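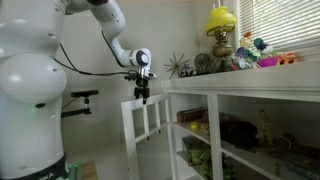

Checkliste Vitrinen und offene Regale, mit meinen Anmerkungen
Rundgang November, Haus Doltden, Erdgeschoss
Geprüft: ich, mit Gwenaël Huet an der Leiter
Kopie an: Aníbal Ccori

Vorweg, weil letztes Mal Fragen kamen: "i. O." heißt in Ordnung, "beob." heißt, ich schaue beim nächsten Mal wieder hin, und "offen" heißt, da muss jemand ran. Wer keine Lust auf meine Kommentare hat, liest einfach nur das Wort hinter dem Punkt. Alle anderen: Kaffee holen, es ist wieder etwas länger geworden.

1. Standsicherheit
i. O.
Ich habe oben links und rechts kräftig gegengedrückt, einmal mit geschlossener und einmal mit ganz geöffneter Tür. Da bewegt sich nichts. Der weiße Schrank ist hinten mit zwei Winkeln an der Wand fest, die Schrauben sitzen. Im Frühjahr hat er ja noch ein bisschen gekippelt, wenn man die Tür mit Schwung aufgemacht hat (Gwenaël, ich schaue niemanden an).

2. Wandbefestigung, Dübel
beob.
Am rechten Winkel ist ein feiner Riss im Putz, so lang wie mein kleiner Finger. Ich habe mit Bleistift einen Strich ans Ende gemacht, dann sehen wir, ob er wandert. Bitte nicht wegradieren! Beim letzten Mal war der Strich nach einer Woche weg und ich durfte von vorn anfangen.

3. Tür, Scharniere
offen
Das obere Scharnier hat Spiel. Wenn die Tür offen steht, hängt sie ein kleines Stück durch, und beim Schließen schabt sie unten. Nachziehen hat nur halb geholfen, die mittlere Schraube dreht durch. Da gehört eine längere rein oder ein Holzdübel mit Leim. Ersatzscharniere von Jekden liegen im Lager, Artikel 407, aber ich würde es erst mit dem Dübel versuchen. Die neuen sind etwas breiter, und dann müssten wir am Rahmen nacharbeiten, und der ist so schön lackiert.

4. Glasscheiben und Sprossen
i. O., mit Bemerkung
Alle Scheiben einmal leicht mit dem Fingerknöchel angetippt, das mache ich immer so. Keine klappert, keine hat einen Sprung. Die schmalen Felder zwischen den senkrechten Sprossen sind eine Plage beim Putzen, das weiß ich, aber bitte das Tuch anfeuchten und den Reiniger nicht direkt aufs Glas sprühen. Die Brühe läuft in den Falz und irgendwann quillt das Holz. An zwei Stellen ist der Lack innen schon etwas stumpf.

5. Offene Tür im Laufweg
offen
Mein Lieblingsthema. Die Tür schlägt nach vorne in den Raum auf, und die Oberkante vom Rahmen ist genau so eine Kante, an der man hängen bleibt, wenn man gerade etwas trägt und nach oben guckt. Bis es einen Türstopper gibt, gilt: aufmachen, rausnehmen, zumachen. Ich habe sie am Montag beim Vorbeigehen dreimal offen gefunden. Dreimal! Aníbal, du wolltest einen Magnetschnäpper bestellen, Belhaj hat welche, die man nur anschrauben muss.

6. Deko auf dem Schrank
offen
Jetzt zu den Sachen obendrauf. Ich mag sie, wirklich, der dunkle Metallstern mit den dünnen Strahlen ist mein Favorit. Aber er ist eben auch spitz, und er steht auf einer Höhe, wo man beim Abstauben blind hingreift. Ich habe mir den Daumen gepikst, kein Drama, kein Eintrag ins Verbandbuch nötig. Mein Vorschlag wäre ein Klecks Museumskitt unter den Stern, damit er nicht rutscht, und beim Staubwischen Handschuhe an.
Die Drahtkugel daneben ist harmlos, solange sie liegen bleibt. Rund ist rund, also auch da bitte Kitt drunter oder einen kleinen Ring. Die dicke Kante vorne am Schrank verleitet dazu, alles noch ein Stück weiter vorzuziehen, weil es dann von unten hübscher aussieht. Bitte nicht, eine Handbreit Abstand muss bleiben.
Die kleine dunkle Figur mit dem bisschen Lila kann von mir aus bleiben, wo sie ist. Die hat Gwenaël ins Herz geschlossen und ich diskutiere das nicht mehr.

7. Belastung der Deckplatte
i. O.
Deko ist leicht, da mache ich mir keine Gedanken. Nur zur Erinnerung: keine Bücherkisten dort zwischenlagern, auch nicht "nur übers Wochenende".

8. Regalböden innen
beob.
Bodenträger alle einmal rausgezogen und wieder reingesteckt. Einer saß locker, den habe ich gegen einen aus der Tüte getauscht. Ansonsten bitte schwere Sachen nach unten, leichte nach oben, das Übliche. Ich schreibe es trotzdem jedes Mal hin.

9. Kabel und Stolperstellen am Boden
beob.
Nichts auf dem Boden liegen lassen, gerade vor der Tür. Zwei Filzgleiter fehlen an der Trittleiter, sie rutscht deswegen nicht, macht aber Kratzer. Neue sind bestellt, Packung bei Praturero, Nummer 234, falls jemand den Lieferschein sucht.

10. Beleuchtung
i. O.
Hell genug, um die Kanten zu sehen, auch am Nachmittag. Mehr habe ich dazu nicht.

Noch zu erledigen
Scharnier oben, Dübel setzen: Gwenaël
Magnetschnäpper und Türstopper: Aníbal
Museumskitt für Stern und Kugel: mache ich selbst, liegt schon in meiner Tasche
Putzriss kontrollieren: ich, beim nächsten Rundgang

Nachtrag von Gwenaël: Tür lag an dem Montag zweimal an mir, einmal nicht.
Nachtrag von mir: zur Kenntnis genommen. Schlüssel vom Lager hängt wieder an Haken 34.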